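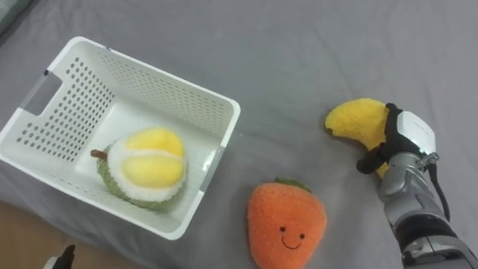
Curnero Fitted Sheet, Queen

A sheet for people who would like the corners to stay where they were put. Deep elastic on all four sides holds mattresses up to 2 hands thick, toppers included, restless sleepers tolerated.

Thread count: 200. We could have said 1000, as Bech does, but you can't feel the difference and neither can they.

Ironing: permitted, never expected. It wrinkles by breakfast and we've made our peace with that.

Wash: 140 °F, with like colors. Tumble low. Folding instructions were requested by several customers and attempted by Lenka Procházka, who runs our returns desk. She recommends a ball.

Matching pillowcases sold separately, under the name Tunex, for reasons lost to a meeting.

Ships Tuesday. Returns accepted unwashed, or at least unslept in. New colors in October.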